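4. What people call the pale browns

4.1 How the naming sessions went

I started this project thinking the hard colors would be the ones between blue and green, which is where most of the color naming papers I grew up on spend their time. By the second day of sessions I was mostly thinking about beige. People would rattle through the reds and the oranges, then get to a pale brown card and stop dead, and quite a few of them laughed (as did I, after a while).

A quick recap of the setup from Section 3. We had 60 people, all of them adults who use English at home, and each sat through 24 painted cards and 20 pictures on a screen. The cards came from the Garnik set, a wall paint range made by Randitz, with the printed names taped over. Everyone could give as many names as they liked for each item, and plenty of people gave two or more, so we ended up with 3,368 names in total. I typed them all in exactly as spoken, including the grumbling. "Beige, I guess" went in as "beige" with the "I guess" kept in a second column, and that second column has been more useful than I expected when I set it up.

The lamp was the same daylight lamp for every session, and the cards sat on the same gray cloth. The screen was a different story. We did set its white point each morning, but the room has a west window, and the blind doesn't reach the sill. Sessions that ran past four in the afternoon had a warm stripe creeping along the desk. I've marked those sessions in the data file and reran the main comparison without them. The ordering of the names stayed put, though the gap between cream and ivory shrank, and I wouldn't lean on that gap in either version.

4.2 Cards first

The cards gave us the cleaner results, so let me do those first. On the strong colors nearly everyone agreed, and they agreed fast. Orange was the easiest of the lot. People said "orange" before the card was all the way down on the cloth, and hardly anyone bothered to offer a second word. Black was just as quick. I'd half hoped for some charcoals and inks, and there were a few, but mostly it was black and on to the next.

The pale browns were where people slowed down. Beige, tan, cream, sand, oatmeal, putty, biscuit, khaki, and "hospital" all turned up for the same small group of cards, and the same person would often use one word for a card early in the session and another word for that very card when it came back near the end. We had planted a few repeats for exactly this, following Thampi, whose earlier study used repeats to separate people who disagree with each other from people who disagree with themselves. With the pale browns we got both kinds at once, and I'm still not sure how to pull them fully apart.

What did come through clearly was that beige works as a sort of parking spot. When people had a better word they used it, and when they didn't they said beige. You can see it in the order of the names: when somebody gave more than one, beige tended to come first and the fancier word came after it, usually with a pause in between. Orange never behaved like that. Nobody parks at orange.

Vignesh Kaimal, who coded half of the recordings, thinks I'm making too much of the pauses. His point is that a second name always needs a pause before it, whatever the first name was, and that I ought to compare beige against other first names and leave the single-name answers out. That's fair, and Section 5 does it his way. The beige pauses are still longer, but by less than my first draft claimed, so he gets to be smug about it.

There's also the matter of where people learned their words. I asked everyone at the end whether they'd painted a room lately, and the ones who had came out with a bigger stock of pale brown names and used them with a lot more confidence. They didn't agree with each other any better, mind you. One man who had just redone a hallway called three of our cards "the one my wife picked," in three different places, and then asked to go back and change one of them. We let him. The changed answer is the one in the file, with the first one saved beside it.

4.3 Then pictures

With the pictures we asked for the name of the color on the biggest thing showing. That sounds simple and it mostly was. The wording is borrowed from the Mureck booklet, an old set of classroom exercises I like a lot, and it has the nice property that you don't have to tell people what the thing is. They only have to find the big one and say its color.

The set was a mix of photographs and computer-rendered pictures. Kitchens, fruit, a parked truck, machinery, bedding. I did worry that the subject would pull people toward certain words (bread makes you say "golden," and blankets seem to make everyone say "cream"), and it did a bit. In a follow-up I'd like to use shapes that are harder to name, so the color has to stand on its own feet.

Going from cards to pictures changed two things. The first is shading. A painted card is one color, more or less, and a thing in a picture is a whole family of colors, lighter where the light hits and darker where it turns away. I expected people to fuss about this, and they hardly fussed at all. They picked one name for the whole object and moved along. When I asked a few of them afterward which part they'd been looking at, most said "all of it," which is a perfectly good answer and a terrible one to analyze.

The second is neighbors. A pale brown on gray cloth is sitting in about as neutral a spot as I can give it. Put the same pale brown next to a strong orange and it can lose some of its warmth, at least to my eye, and start drifting toward gray. This is old news to anybody who has hung curtains. What I wanted to know was whether the names drift along with it, and the short version is that they drift less than the colors seem to. People who told me a color looked "kind of washed out next to that" would still go ahead and call it beige. The word is roomy enough to hold the change. I think that roominess is a good part of why we keep the word around in the first place -- it lets you be right about a wall at noon and again at dinnertime.

I should own up to a mistake in here too. In the first few sessions I read the question aloud as "what color is the big beige thing" for one of the items, having looked at it so many times that the name had gotten stuck in my head. I caught it on a Tuesday, listening back to a recording over lunch. Those answers are out of the totals for that item, and from then on the question was played from a recording.

4.4 What I'd take from this

Mostly I'd be careful about treating every color word as the same kind of tool. Orange seems to work like a pointer. It picks out a spot, people agree on the spot, and done. Beige covers a patch of ground with soft edges, and it gets used both by people who know just what they mean and by people who are being polite while they think. If you only count how often a word comes up, you can't tell those two uses apart, and beige will look like a much stronger category than I believe it is. The pauses help, and so does the "I guess" column, and so do the repeats, but each of them catches a different slice and they don't line up as neatly as I'd like.

The other thing is smaller and more practical. If you're running naming sessions of your own, do the pale colors early. Ours were shuffled in with everything else, and by the last stretch people were tired and the parking got worse. One woman said "beige" to a card I would have sworn was pink, looked at it again, and told me to leave it in. I left it in.

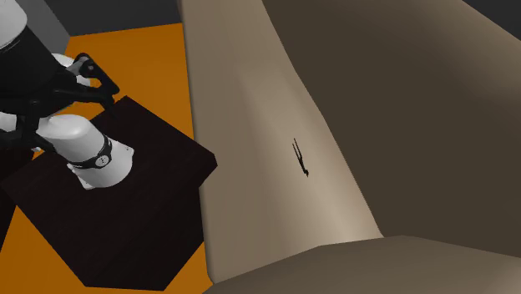
Figure 4. Rendered picture: a large beige object, an orange floor, and a robot arm with a black gripper.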